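Clerus open day - anyone else go?

torquenut
Went to the Clerus open day in December. They had a table set up with cups and containers lying on their sides, and people worked hand-held grippers to pick things up. I stayed until 2.

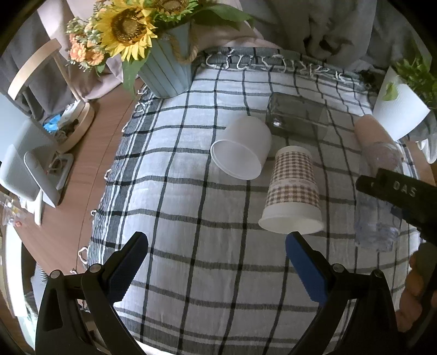
Clear plastic gave me more trouble than paper. The guide said they want 1,000 runs per table.

beltdrive_9
Went too. Disagree about the plastic - the paper cups were worse for me, I kept squeezing too hard.

torquenut
Could be. I only got three tries.

mossgate
Was the Josta arm running?

beltdrive_9
Not while I was there.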